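Is the Zista bin-picking kit worth it for mixed household stuff?

posted by tinbox_ray

I run the tinkering bench at a small reuse shop and we're looking at the Zista kit from Vedar for sorting odds and ends out of a bin. The sales page shows it picking up identical boxes all day long, which is great, but our donations are nothing like that. We get cups, bits of foam, packaging, little plastic cases, all in one heap. Has anyone run it on a real mix? And how long before it was doing anything useful? We already have an arm and a gripper, so I only need the software and the calibration pack.

gripperfan_lo

Oh, you are going to have fun with this! We've had Zista going since July at our workshop in Villanueva and I still wander over to watch it when I should be doing other things. Mixed objects are where it got interesting for us. I keep a pile of awkward things just for testing and swap them around whenever it starts looking too comfortable. 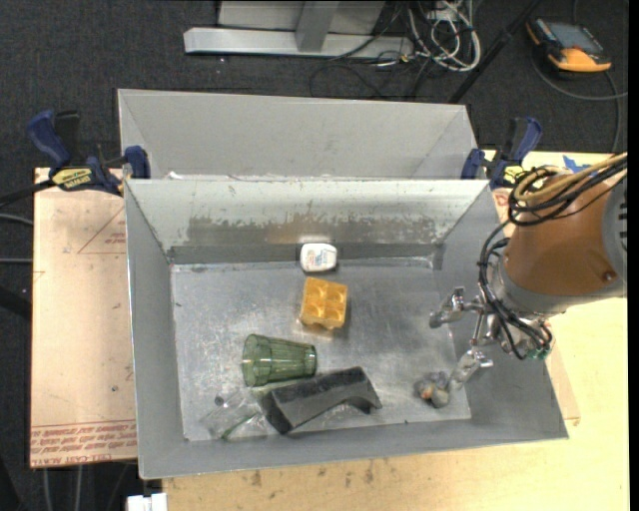
My favorite test pieces are a green ribbed drinking glass and an arch-shaped block of dark gray foam. The glass on its side is a good challenge for the grasp planner, and the foam is forgiving enough that you can squeeze it from almost any angle while you sort out your finger force. Throw in something clear as well. See-through plastic on bare metal is the hardest thing I've given it - on my last long run it made 169 tries and got 132 clean picks, and most of the misses were clear cups. I'm still delighted with that!

Setup took me 5 evenings, and two of those were my own fault for skipping the bin calibration. Clamp your bin down before you start (bar clamps are fine) and redo the calibration any time it gets bumped. The guide has this on page 2 and I sailed right past it.

mk_shopfloor

depends on your arm. check the supported list first, ours wasn't on it

patchwork_dee

I tried Zista and Patum side by side for a month. Patum is quicker to install and the screens are nicer to look at, but it wanted me to teach it each object first, and with donations you'd be teaching it forever. Zista just has a go at whatever is in there. It does sometimes grab two small things at once if they're touching, so spread the pile out a bit while you're learning. Ask Vedar for the trial license too - they gave me one without any fuss, and the support person answered my lighting question the same afternoon.

Contact us | Copyright and terms | Back to top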